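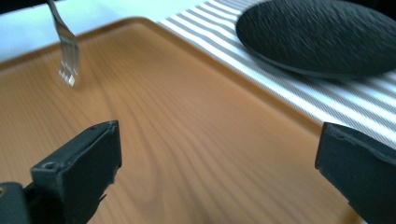

Maribeth Villanueva wrote from Urnmont that her dishwasher had run well for two years and then began leaving a gray film on everything in the upper rack, and that resetting the water hardness level cleared it within a week. Her letter is the reason this section now comes before the section on loading.

4. Setting the Water Softener

The Umby 864 is delivered with the softener set to level 2. This setting is suitable for most homes on a town supply. Homes on well water should be tested before the first wash.

4.1 Testing the water

1. Run the cold tap at the kitchen sink until the flow is clear.
2. Fill the test tube to the line.
3. Dip the test strip and hold it level until the color stops changing.
4. Compare the strip with the chart inside the back cover and write down the level shown.

Note: Test strips are packed with the salt funnel. Replacement strips may be ordered from the Tiongson parts counter.

4.2 Changing the level

1. Close the door and switch the appliance on.
2. Press and hold the Program key until the display flashes.
3. Press the Start key once for each step up. After the highest level the display returns to 0.
4. Switch the appliance off. The new level is stored.

Caution: Do not change the level while a program is running.

4.3 Filling with salt

1. Remove the lower rack and unscrew the cap of the salt container.
2. Before the first use only, fill the container with water.
3. Set the funnel in place and add salt until the container is full. Some water will overflow.
4. Wipe the rim of the container and tighten the cap firmly.
5. Run the Rinse program at once, with no dishes loaded.

Caution: Use only coarse dishwasher salt. Table salt will block the softener. Detergent placed in the salt container will destroy it, and such damage is not covered by the warranty.

Note: The salt light may stay on for about 20 minutes after filling.

4.4 If film remains

Raise the setting by one level and run three full washes before judging the result. Film that wipes off with vinegar is mineral scale. Film that does not is usually etching of the glass and cannot be reversed; in that case, lower the setting and use less detergent.

Requests for service should be sent to the Kandthorpe office, attention Settimio Marras, with the serial number from the door edge.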